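Course handout 6: Surface finishes and the specification of sheet linings
Interior Materials, second term
Notes prepared by Hanne Steinarsdóttir, revised by Tetteh Quansah

Read before the December workshop. Bring the sample card from handout 5.

6.1 Scope

These notes deal with thin decorative sheets fixed to a backing board: printed papers, pressure laminates, vinyl films and thin stone. Solid stone slabs were covered in handout 4 and paint will be taken next term. The word "lining" is used throughout for any sheet whose main job is to give a wall, floor or booth its visible face.

6.2 Terms

Face: the visible layer. It may be printed, dyed or cut from the material it shows.
Core: the layer or layers giving the sheet its stiffness.
Backing: the layer in contact with the adhesive.
Balancer: a sheet fixed to the reverse of a board so that both sides take up moisture at a similar rate. A board without a balancer will bow, and the bow is normally towards the side that shrinks more.
Repeat: the distance over which a printed pattern returns to its starting point.

Students confuse backing and balancer every year. The backing belongs to the sheet. The balancer is a separate sheet and has its own line in the schedule.

6.3 Movement

All board-based linings change size with humidity. The change is small across a single panel and adds up along a wall. Joints should be set out from the centre of the longest elevation, with cut panels of equal width at the two ends. Where a lining meets a fixed element such as a door frame, leave a gap and cover it. Do not fill it with rigid filler.

Panels should stand in the room where they will be fixed, separated by battens, until they have settled to its conditions. In the Stumby reading room this step was left out. The joints on the north wall opened during the first heating season, and Valdemar Fogh's survey (course folder, item 3) records where. Read the survey for its method as well as its findings: each joint was measured at the top, middle and bottom, always with the same gauge.

6.4 Adhesives

Contact adhesive grips at once and allows no adjustment. Dispersion adhesive allows the sheet to be moved for a short time but needs even pressure while it cures. The choice depends on panel size and on whether a press is available. For panels longer than 2000 mm the workshop uses dispersion adhesive only.

Spread the adhesive to the edge. Most lifting starts at a corner, where the coat is thin or missing. Roll from the centre outwards, then go round the edges a second time.

6.5 Pattern and repeat

A printed stone pattern is judged at two distances: arm's length, where the sharpness of the print matters, and across the room, where the repeat matters. A repeat that cannot be noticed on a sample card may be plain on a full wall. The Gronuven range used in the exercises has a long repeat and the Flunditer range a short one. Lay out both before choosing.
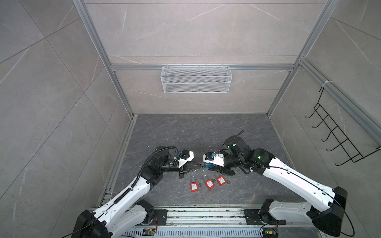

Matching walls and floor is a question of tone before it is a question of pattern. If both surfaces carry the same veining at the same depth of colour, the line where they meet becomes hard to read, and any small error in the setting-out has to be hidden with a trim. The usual remedy is to keep one pattern family and make the floor darker. The booth with the two robot arms is treated in this way, with gray marble-patterned panels for the lining and a dark gray marble pattern underfoot. Védís Fogh suggests fixing the floor tone first and choosing the wall afterwards, and the exercise below follows that order.

6.6 Exercise

Prepare a schedule for a three-sided booth with a floor. Each wall panel is 140 cm high and 100 cm wide. State the face, core, backing, balancer and adhesive for each surface. Draw the unfolded elevations at a suitable scale, showing the direction of the pattern and every joint. Add a short note on how the corner between floor and wall will be finished - a drawn section is enough if it is labelled.

The exercise carries 15 marks. Marks are taken off for a missing balancer and for joints drawn without a stated gap.

6.7 Reading

Skarphéðinn Ragnarsson, notes on board movement, course folder, item 5.
Juhl, fixing guide for thin sheets, sections on edges and corners only.

Handout 7 covers edge trims and skirtings.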